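Gestão de Centros Comerciais – Apontamentos da aula 3
Composição do mix de lojistas e rotação de espaços
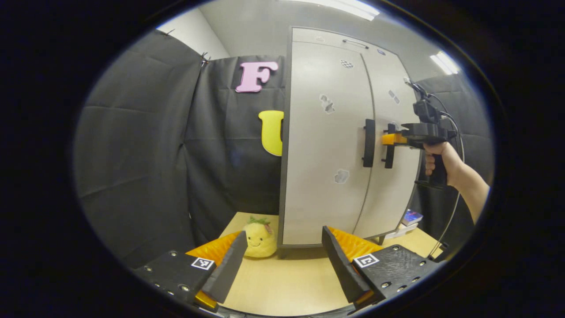
Fig. 1 – Armário branco de duas portas, com puxadores verticais pretos.

1. Conceitos de base

Entende-se por mix de lojistas a distribuição da área bruta locável (ABL) por categorias de atividade. A loja âncora gera tráfego próprio; as lojas satélite dependem, em grau variável, do tráfego alheio. A renda por metro quadrado é, em regra, inversa à dimensão da unidade.

2. Estrutura da renda

O contrato típico inclui uma renda mínima e uma componente variável, indexada ao volume de vendas. A componente variável só é devida acima do limiar contratual (ponto de quebra natural):

limiar = renda mínima anual / percentagem sobre vendas

As despesas comuns são repartidas por permilagem e não entram neste cálculo.

3. Caso Cillunberg

O centro tem 96 unidades, distribuídas por dois pisos. A saída da âncora Petrenko, em novembro, deixou vaga uma parte relevante do piso inferior. Foram estudadas duas soluções:

a) substituição direta por um operador único (proposta Buvell);
b) subdivisão em 15 unidades, com quiosques temporários na fase de obra.

A solução b) aumenta a renda potencial, mas exige novos acessos técnicos e prolonga o período sem receita. Bakker defende a solução a), com o argumento de que as satélites contíguas têm cláusulas de co-tenancy que permitem reduzir a renda enquanto a âncora faltar. Tremblay contesta a premissa: as cláusulas em vigor referem-se à ocupação global e não a um lojista determinado.

4. Lojas temporárias

Contratos de curta duração, sem direito a renovação. Servem para testar categorias – a Ciken entrou no centro por esta via – e para reduzir a vacância visível. Não devem ser contabilizados como ocupação estável no relatório anual.

5. Para a próxima aula

Ler Ineke Bakker e Normand Tremblay, textos 2 e 3 da coletânea. Calcular o limiar de vendas para cada escalão de renda da tabela distribuída e indicar as unidades em que a componente variável seria devida. Entrega em papel, no início da sessão.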